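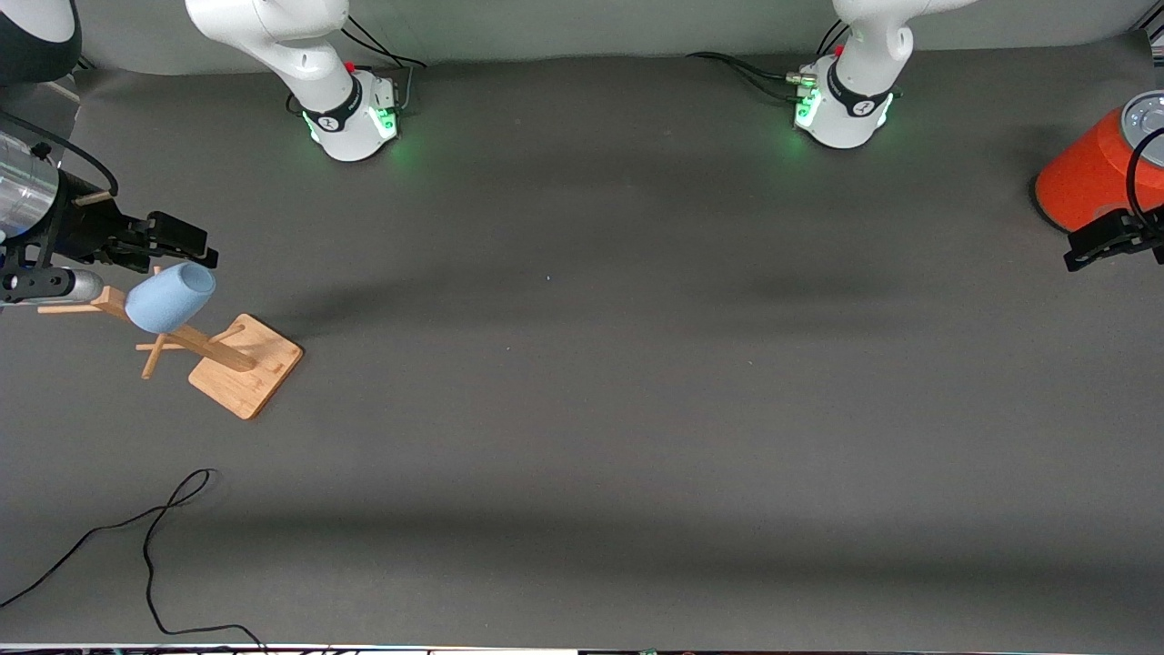

Cell 2, mug tree task, from the fixed camera. Mug tree lying on the table, light blue mug on a peg, right gripper just above it.

Clolach bimanual cell: pre-run inspection checklist with comments
Method under test: Sorkitz two-arm policy, mug tree task
Site: Drutport lab
Inspection date: 13th April
Result: passed with comments, two items open

Scope

This checklist covers the table, both arms, the cables and the recording set-up. It is filled in before each block of evaluation runs. A block may not be counted in the results unless the sheet is complete. Left and right mean the robot's own left and right throughout, so the right arm stands on the left of the fixed camera view.

1. Arms and bases

1.1 Base light rings lit on both arms: OK
Green on both. Log any other colour with the time and do not start the block.

1.2 Red button on each base can be reached and is not covered: OK
Reached from the side of the table without leaning over the work area.

1.3 Base fixings checked with torque wrench: OK
No movement at either base.

1.4 Connectors at the left arm base fully seated: OK, comment
All pushed home by hand. One turned slightly under light finger pressure. Check again after the block and note any change.

1.5 Protective stop tested on each arm: OK
Tested at low speed, grippers open. Both arms held position.

2. Grippers

2.1 Fingers parallel and free of damage: OK
Light wear on the inside face of the right fingers, within limits.

2.2 Wrist cable has slack through the full range of the joint: OK, comment
The loop on the right wrist is close to the smallest bend allowed when the wrist is fully turned. The policy has not used this position in recorded runs, but the joint limit does not prevent it. Limit to be reduced in the cell settings. OPEN.

2.3 Grip force set to the value in the method sheet: OK
Same setting on both sides. It must not be changed within a block.

3. Table and cables

3.1 Arm cables routed over the rear edge of the table: OK
Some of the left arm's cable lies on the table surface before it goes over the edge. Accepted, as the planned paths do not enter that strip.

3.2 No loose cable in the work area: NOT OK
Black power cord lying across the front of the table on the robot's right side, with a small loop in it. A gripper finger could catch the loop on a low approach. Cord to be moved off the table and clipped below the front edge before the first run. OPEN.

3.3 Floor and front edge clear for the operator: OK, comment
Small cables and other items beyond the front edge. Tidy at the next break between blocks.

3.4 Lighting the same as in the training recordings: OK
Faint shadow bands across the table are accepted. Do not move the lamps to remove them.

4. Objects and start state

4.1 Mug tree free of splinters and loose pegs: OK
Pegs tested by hand.

4.2 Mug free of chips: OK
Rim and handle checked. A chipped mug is replaced and the change is written in the run log.

4.3 Start state matches the run card: OK
Card calls for the tree on its side with the mug on a peg near the upper end of the post. This is the harder of the 2 start states. The base is set at an angle to the table edge, using the overlay from the fixed camera.

4.4 Objects outside the task recorded: OK, comment
Orange canister beside the left gripper entered on the run card. It stays where it is for the whole block, or the block is restarted.

5. Recording and scoring

5.1 Fixed camera view matches the reference view: OK
Overlay checked at the table edge and both bases.

5.2 Clocks of arms and camera agree: OK
Offset measured at 21 ms, inside the limit in the method sheet.

5.3 Run count set: OK
65 runs in this block. A run ended by a protective stop is scored as a failure and is not repeated.

5.4 Operator interventions logged: OK
Any touch of the objects, the table or the cord after the start signal counts as an intervention. In the October block these were written down from memory, and several runs had to be left out of the comparison with the Villaseñor baseline. Use the foot switch marker.

Actions before release

Item 3.2: move and clip cord, then take a new reference view. Block must not start until signed.
Item 2.2: reduce wrist joint limit, then repeat the slack test on the right arm.
Item 1.4: check again at the end of the block. Does not hold up release.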